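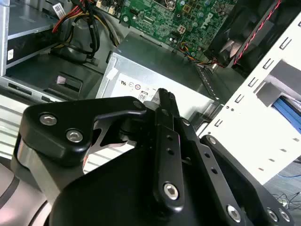 Repair & Reuse | Small Business

Home Features Workshops Archive Contact

2 min read

Frans Mertens opens old office desktops for a living, and has the knuckles to show for it. "Sheet metal," he says. "You'd think the edges were sharpened on purpose."

He and Loredana Fiore run Rukel out of two rooms behind a tile shop. Last year they took in 3,175 machines, mostly from offices that had bought something shinier. October is the worst month. Budgets, he thinks.

The Dells he likes, more or less. "The power supply is a box. You take the box out, you test the box. I don't need surprises." An efficiency badge on the label cheers him up a little, though he admits it says nothing about the fan.

Fiore handles motherboards, and dust. She once found 72 cents in a single case. "We split it," she says. Mertens remembers it differently.

Do customers ever want their old computer back? "One did," says Fiore. "He'd left a sandwich coupon taped inside the lid." It had expired. They gave him the coupon anyway and kept the computer, with his blessing, for parts.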